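Section 4: Choosing and Checking Wall Color

Revised 9/9/19

Applies to the Brarker color planner, the Unex paint range and the Eskola primer set. Read this section before you open any can.

4.1 Before you trust a color on a screen

The planner will show you a finished wall in a few seconds. Treat that as a rough guess. A screen makes its own light and a wall does not, and no setting in the planner gets around this. The preset called "True Match" is a name, nothing more. We have left it switched on because the software ships that way, but you should not buy paint on the strength of it.

1. Turn off any night mode or warm screen setting on your computer.

2. Set screen brightness to the middle of its range. Full brightness makes every dark color look friendlier than it will on your wall.

3. Open the planner and choose New Room. Enter the wall sizes in inches. The planner accepts feet, but it rounds them, and the paint estimate at the end will be off.

4. Choose a main color and an accent color. The Unex range lists 389 colors. Many of the browns and grays are close enough that you will have trouble telling them apart once they are dry, whatever the names suggest.

5. Select Corner Preview to see the two colors side by side with no furniture, trim or windows. Look at this view first. The furnished views are prettier and tell you less.

Corner Preview puts the colors down flat and clean, with a hard line between them. A dark maroon against a grayish-brown is a fair test, as the maroon can go nearly black when there is little light on it. If you can't see any red left in a color like that on your screen, do not count on seeing it in a hallway at night.

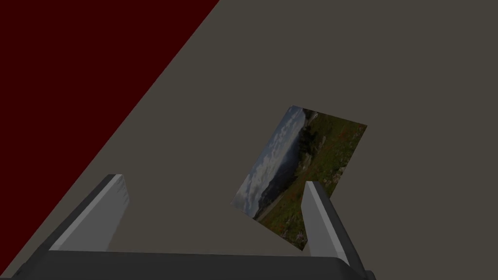 6. Save the preview and look at it again the next day. If you no longer like it, go back to step 4. Changing your mind is free at this stage.

NOTE: The planner offers a "Mood Score" out of 11 for each pair of colors. We could not find out how it is worked out. Two nearly identical pairs can get very different scores. Ignore it.

4.2 Making a test board

A test board takes an evening and will tell you more than the planner can. Small painted chips from the store are better than a screen but too small to judge a dark color.

You will need: stiff white card, a short roller, painter's tape, Eskola primer, one sample pot of each color.

1. Prime the card and let it dry as long as the label says. The label on the primer also says "ready in minutes" on the front. Go by the small print on the back.

2. Run a strip of tape down the card at the place where the two colors will meet. Press the edge down hard with a fingernail.

3. Roll on the lighter color. Leave a bare white border on the other three sides, so that you are not judging the color against your old wall.

4. Apply 2 coats. The can may claim one-coat coverage. We have yet to see this hold up over white with any dark red.

5. When the second coat is fully dry, move the tape and do the same with the darker color.

6. Stand the board upright against the wall you mean to paint. Do not lay it on the floor. A board lying flat catches light from above and will look paler.

7. Check it in the morning, in the afternoon, and after dark with the lamps you really use.

CAUTION: Open a window while the paint is drying. "Low odor" on a label does not mean you can sleep next to it.

CAUTION: Do not use a hair dryer or heater to speed things up. The surface will skin over, and the color you see will not be the final one.

4.3 Reading the paint estimate

The planner gives a total at the end of the project. Check it by hand. Measure each wall, multiply width by height, and take away doors and large windows. Divide the result by the coverage figure on the can, then double it for the second coat.

In versions released before July, the planner left out the second coat altogether. A job of 915 square feet came up short by half. The update fixes this for new projects, but saved projects keep the old number until you open them and select Recalculate.

NOTE: The estimate assumes smooth walls. Rough plaster takes more paint, and the planner has no box for it. Buy from the same batch if you can, and write the batch number down.

4.4 Volturby lighting add-on

The add-on claims to show your room at any hour of the day. It asks which way your windows face, but not what stands outside them. A tree or a neighbor's wall will change the light more than the hour does. Use it if you already own it. We see no reason to buy it for one room.

To turn it off, go to Settings, then Extras, and clear the box marked Daylight. Restart the planner. If the box is checked again after the restart, clear it a second time and save the project before closing.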